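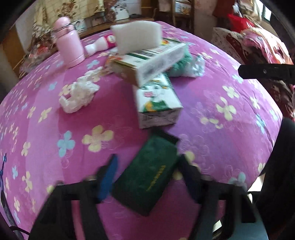 # Leave the spare room alone

Every few months a magazine tells people to turn the spare room into something else. It might be a study, a gym, a dressing room or a place to do yoga. A bed that is slept in a few nights a year is treated as waste. I think the bed should stay.

I live in Prulgate, where most of the terraces have two proper bedrooms and a small one at the back. When we moved in, the small one had a single bed and a chest of drawers, left by the people before us. We were told we could knock through and gain a bigger bathroom. We got a price, thought about it until October, and spent the money on the roof.

The case against a guest bed is usually made in numbers. A column in the Traltuvik newsletter worked out that a spare room stands unused for 278 nights of the year in a typical house on our estate. I don't dispute the sum. But a bed is also where you put the ironing. It is where you lay out everything for a trip before it goes in the bag, and where presents get wrapped. A child with a cold can be moved there so that the other one sleeps. None of that goes down as a night.

People say visitors can have a sofa bed. I have slept on a good many, including one from Geerts that cost my sister 300 pounds in a sale, and I have woken up on all of them with a bar across my back. Guests are polite about this and then they come less often. My parents are past the age of sleeping in a room that others need to walk through at seven to reach the kettle.

There is a fair argument about cost. Heating a room you rarely use is foolish, so we keep the radiator low and the door shut, and turn it up the day before somebody comes. If you rent, and the extra room adds 210 pounds a month, I would not tell you to pay it for the sake of an aunt. My complaint is with those who already have the room and feel they ought to be ashamed of it.

Keep the mattress aired and a clean set of sheets in the drawer. The exercise bike can go in the garage.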